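Reading time: 4 min

Sorting a tangle of necklaces sounds like a job for a patient aunt. It's also one of the hardest things you can ask a robot to do, and a small lab in Eledstead has just posted some very encouraging results on exactly that.

The group calls its method Irken. It teaches a robot to handle jewelry, cords and other floppy, slippery things by learning from people who do the work with grippers held in their hands. The gripper carries its own camera, so what gets recorded is what a robot would see if it had the same tool on the end of its arm. A person picks up a chain, carries it to a box, lets go, and the whole motion becomes a lesson.

Plenty of labs collect lessons this way. What's new is how Irken picks the moment to close the fingers. Most learned systems treat a grasp as one decision: find the object, go to it, squeeze. That works nicely for a mug. A chain bracelet has no handle and no fixed shape, and it moves as soon as you touch it. So Irken keeps guessing all the way down. It predicts where the piece will shift when the fingertips meet it, checks that guess against the next few camera views, and fixes its aim before it commits.
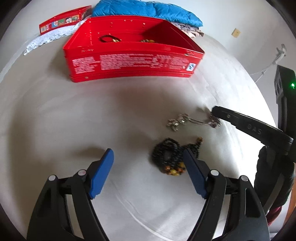 By the Ruvier Notes science desk
September 11, 2023

The training set is surprisingly small. The lab recorded 617 demonstrations, most of them tidying jobs on a cloth-covered surface: necklaces into a box, bracelets out of a box, one strand pulled clear of another. Beads and metal chain got equal attention, and for good reason. Beads roll and bunch up. Chain slides, catches the light and can look like a completely different object from one view to the next. Coils with overlapping loops were kept in on purpose, even though they made for slow recording sessions.

Then came the robot trials, and this is where it gets exciting! Over 300 attempts, the robot running Irken had to pick up a single piece from a loose pile and place it in an open container. It finished the job cleanly 233 times. The same robot, trained on the same recordings but making its grasp decision all at once, did noticeably worse, and the gap was widest on fine chain. When it missed, it often pressed the piece flat and then had nothing left to grab.

The part we enjoyed most is what happened after mistakes. In many of the successful runs, the first touch didn't go well. The robot nudged the piece, saw that it had moved the wrong way, opened up a little and came in from another side. Nothing in the code tells it to do that. The researchers think it comes from the demonstrations, where people fumble too, and where the fumbles were left in instead of being trimmed out. (A lot of teams throw those recordings away. This paper makes a good case for keeping them.)

There are limits, and the paper is open about them. True knots are still out of reach. Very shiny pieces under strong light confuse the shift prediction, and a box with high sides can hide the target at the worst moment. The method also costs some speed, with a typical pick taking 10 seconds from first approach to release. That's fine for a research bench but slow for a shop counter or a repair workshop.

Even so, it's easy to see where this could go. Cables, shoelaces, rubber bands and thin tubing all behave a lot like a necklace when you try to pick them up, and they turn up everywhere in homes and workplaces. The lab tried a phone cord near the end of the project with no extra training. The robot got hold of it, though it laid it down in a messy heap.

The next round of work uses a new set of fingertips from Manolakis, a parts maker in the same town, with a softer surface meant to keep thin chain from sliding out. The lab plans to release its recordings in November, along with the code for the prediction step, so other groups can try it on tangles of their own.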